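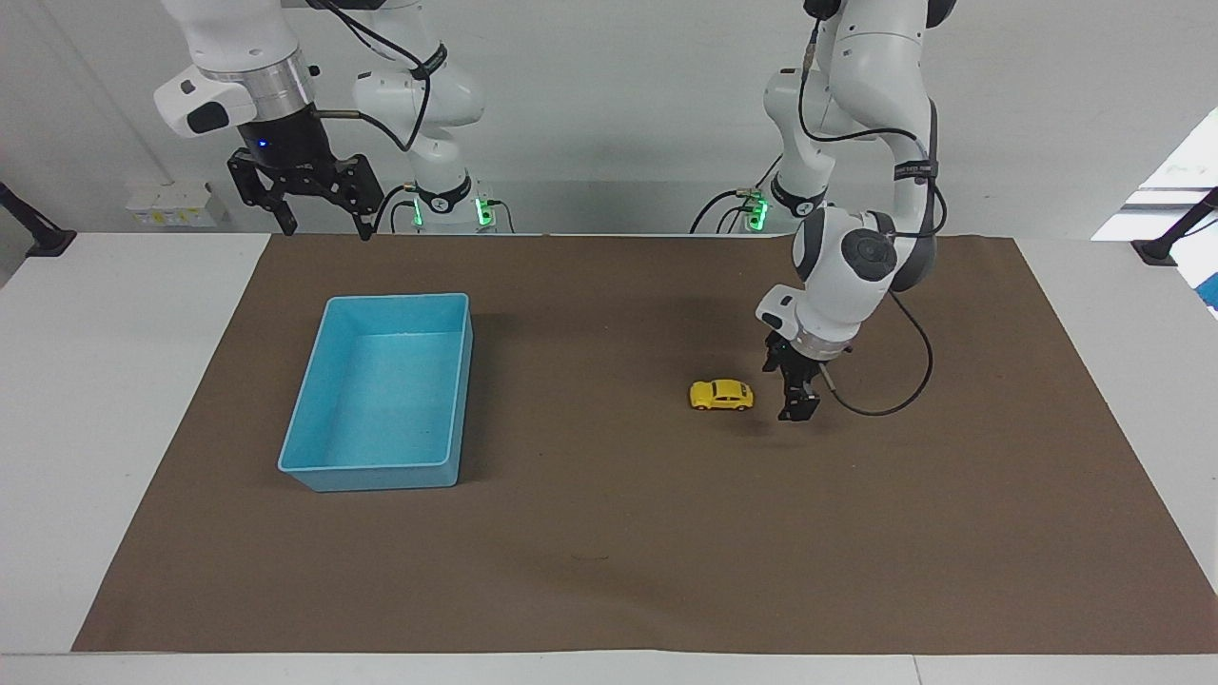 Garance open day, anyone else go?

flunura_fan
Went to the July open day at Garance. Queued past the free pens to watch two arms tidy up one yellow toy car. My nephew does this at home for nothing, though he complains more.

maluleke8
I was there at 2:00. The pace is glacial, but I liked that they let people ask questions while it ran. Kamran Hassanpour did the talking and didn't oversell it.

gripe_dept
He said they had 2,136 practice runs behind it. For a car and a bin. I parked in Kiltmont for this.

maluleke8
You're missing the point, the car goes down somewhere different every time. Try writing that by hand.

gripe_dept
I have written that by hand. It was called a job.

flunura_fan
Disagree with both of you – the best part was the handoff question. Someone asked why the bin sits on one side and the car on the other, and he talked for 8 minutes.

oldbelt
Is there another session? I can bring a bigger car.

maluleke8
September, he said. Sign up at the front desk.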